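Home Guides Teleoperation Recording Contact

Teaching the sorting task by remote control

Before you record, put clean white paper in the steel tray and place the orange bins at its two sides. The Dula station saves one episode each time you press the pedal.

1. Move both arms to the start pose and wait 20 seconds.

2. Lay the parts on the paper with the wires spread out. Change their places a little for every episode.
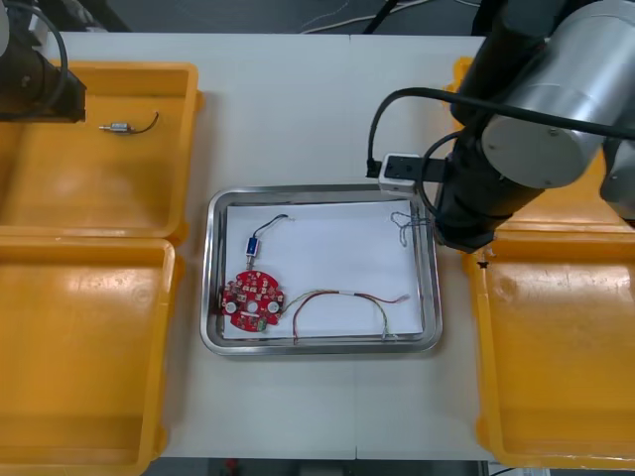
3. Guide the gripper slowly to one part. Close it, lift, and go to the bin. If you make a mistake, delete the episode and start again.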